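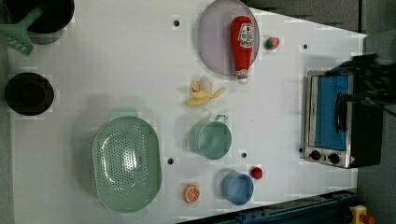 Teleoperation Working Group – Minutes, 09/05/2025

Zohreh Rashti opened the meeting and thanked everyone for squeezing into the small room while the big one is being painted. The notes from last time were accepted with one correction – the spare leader arm is on loan to the Rillport lab, and they would like it understood that they never asked to keep it.

1. Kitchen table task, progress

We spent a good while on this one, as we usually do. The demonstrations on the play kitchen table are coming along nicely, and the people driving the arm are a great deal calmer at it than they were in the spring. The goal for this round stands at 800 demonstrations, with 80 of them set aside for checking and kept well away from training. Zohreh reminded us, kindly but more than once, that an episode where the operator fumbles and then recovers is worth keeping, so please don't delete those out of embarrassment! Mark them as recoveries and carry on.

There was a long and friendly discussion about the ketchup bottle on the round plate. Some of us like to come straight down on it from above, and others prefer to turn the wrist first so that the fingers close across the narrow way. Both are fine by the training side, so long as one operator sticks to one approach for a whole session. Mixing the two in the same batch is what gave us that dithering behavior in the Druretti trial.
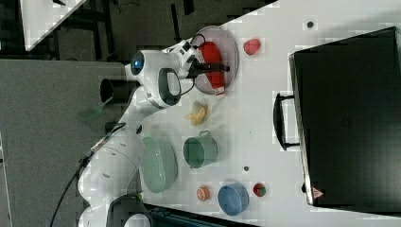
2. Hand guiding or remote control

Flekel has asked whether we could simply take hold of the arm and walk it through each task. We talked this over at some length. Hand guiding feels natural and newcomers pick it up in no time, but the person's arms and shoulders end up in the camera views, and the gripper timing tends to suffer. Agreed to stay with remote control for the kitchen table, and to try a small hand-guided set for drawer opening in September.

3. Operator comfort

The Ezeani controllers are a little stiff in the trigger, and a couple of people have sore thumbs. Agreed on a limit of 4 sessions per person per week, with a proper break in the middle of each – and yes, coffee counts.

4. Actions

Zohreh to write up the two grasp styles on a single page.
Everyone to label recoveries before uploading.
Rillport to be asked, nicely, for the leader arm.

Recent items
Notes on labeling recoveries
Controller setup, left-handed operators
What we learned from the Druretti trial
Booking the small meeting room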